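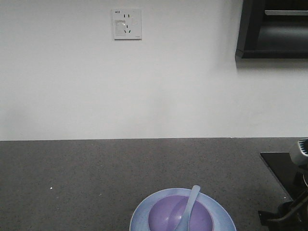 Kitchen duty at Danport

The demonstration kitchen at Danport is on the second floor, past the loading dock. Visitors came through in groups on an afternoon in April to watch a robot arm practice household jobs. Each group got 20 minutes and was asked to stand behind a strip of tape.

Vekgate, the company that runs the project, has put 112 kitchen tasks on its list. Most involve dishes, spoons and cups. An operator picks one, sets out what it calls for, and the arm starts when the area is clear. It moves slowly. People who had expected a show checked their phones, then went back to watching.

The two-finger gripper gets the hard part of the work. Soft items are worse than rigid ones, the engineers said, because they bend after they have been picked up and the software has to keep track of where the end went.

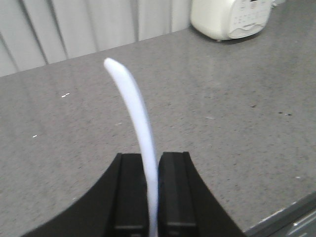
Cups and small parts

Cups are on the list in several sizes. The project has logged 1416 cup attempts since work began, and wants 3000 before it moves to glass. Paper is unforgiving in its own way. Squeeze too hard and the wall folds.
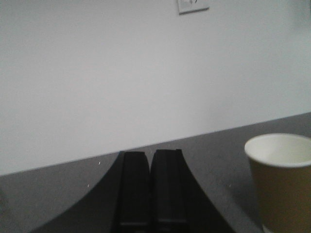 The gripper and a paper cup, seen from the wrist camera.

Hajdu, which supplies the control software, had a table in the hallway with printed handouts. Cirketti plans to test the same setup in a staff kitchen later this year. Danport will hold another open afternoon in the fall, and sign-up is at the front desk.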